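Search this site
Search for: reviews, how-tos, paint

The Falex hall cabinet, seven months in

October 30, 2021 -- by the Cornville hallway blogger

I bought the Falex in March, after the coat rack finally pulled out of the wall and took a chunk of plaster with it. If you've read this blog for a while you know our hallway. It's long, it's skinny, it has one light in the ceiling, and every single thing that comes into the house gets dropped in it. Shoes, mail, dog leash, library books, the bag of stuff that's been going to the thrift store since last winter (still there, don't ask).

What I wanted was something low and long that I could walk past without turning sideways. Most hall furniture is way too deep! I measured our old bench and it stuck out so far that two people couldn't pass each other without one of them backing up into the bathroom. The Falex comes in two depths and I got the slim one, which sits right along the wall and leaves me enough room to carry a laundry basket through without scraping my knuckles.
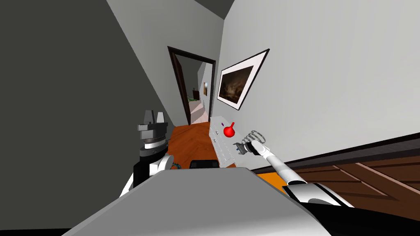

Putting it together took me an evening and a bit of the next morning. The box has 32 screws in it in one bag, all mixed up, and they come in three lengths that look the same until you've put the wrong one through the side panel. I did that. There's a tiny bump on the inside of the left door now, and I've decided to live with it. Sort your screws into cups before you start, and you'll be fine. The booklet is drawings only, and they're pretty good drawings, except for page three, where the back panel is shown flipped around from how it needs to go in.

The wall brackets were the part I was dreading. Our house is old and the studs are wherever they felt like being, so I used the plaster anchors left over from the Bakos shelf I reviewed in the spring. They've held up great. The cabinet doesn't wobble, even when the dog jumps up and puts his paws on it to look at the mailman.

Now, the doors. They tip out from the top, and shoes go in toe down. Sneakers and flats are easy, and my husband's work boots will go in if you take the divider out, but then you lose half of that section. Tall boots, forget it. I ended up keeping those on a tray by the back door, and in a way that's been better, as they're the muddy ones anyhow.
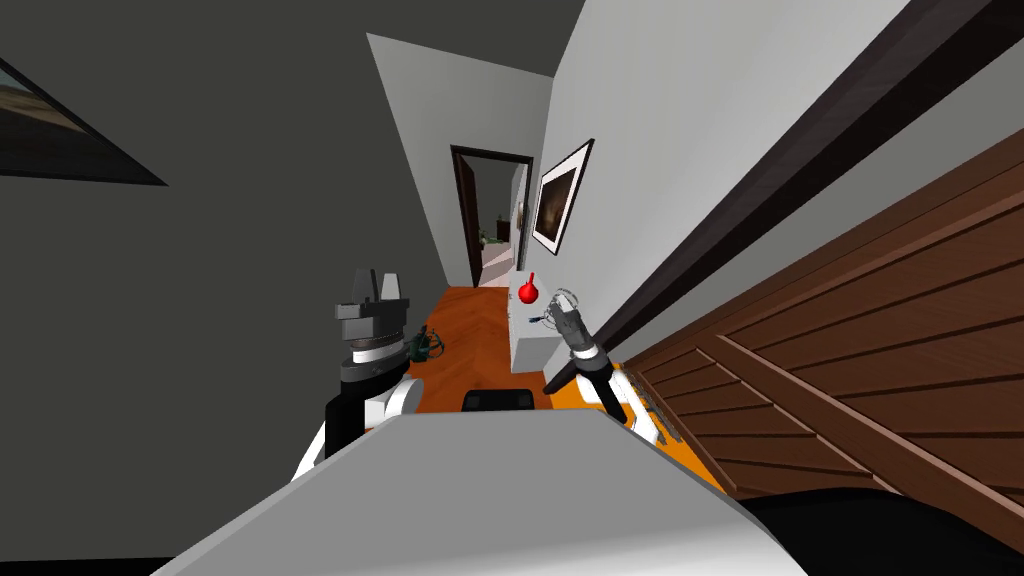

Hallways never do look straight up and down in my pictures.

The finish has done better than I thought it would. I wipe the top with a damp rag when I remember to, and so far no stains and no yellowing. The edges are a different story. There's already a chip on the front corner, right at vacuum height, and when I wrote to the company about a touch-up pen they sent me a link to a page that didn't load. I wrote again and got a very polite note and the same link. I ended up using a bit of leftover trim paint and you'd have to get down on the floor to spot it.

I did look at the Urier before I bought this one, and I still think about it sometimes. The Urier has real drawers, and it feels a lot heavier in the store. But it's deeper, and it costs enough more that I'd have been mad at it every time somebody slammed it. If you have a wide entry and no kids, go look at that one first. For a skinny hall like ours I'd buy the Falex again -- I'd just want them to fix the screw bag and sell me a darn touch-up pen.

Next up is the color in there. The walls are bugging me now that the clutter's gone, and I keep going back and forth between something warm and a really deep green-gray. 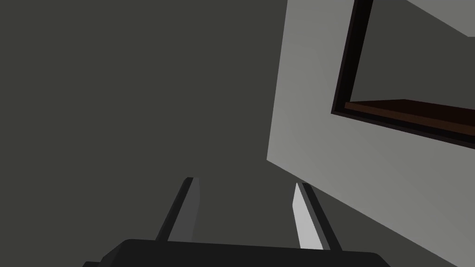 Dark olive-gray, a lot of it. Too gloomy for a hall? Tell me in the comments.

Oh, and a couple of you wrote to ask if the doors can pinch little fingers. Yes, a bit, at the hinge side, if they let the door drop shut. I stuck felt dots inside the top corners and that softened it up nicely. They've come off once and I stuck them back on.

Recent posts
The Bakos wall shelf: cheap, and it shows
Best doormats for a muddy dog
Patching plaster when you've never done it
A place for the mail, take two
My Cornville thrift store rounds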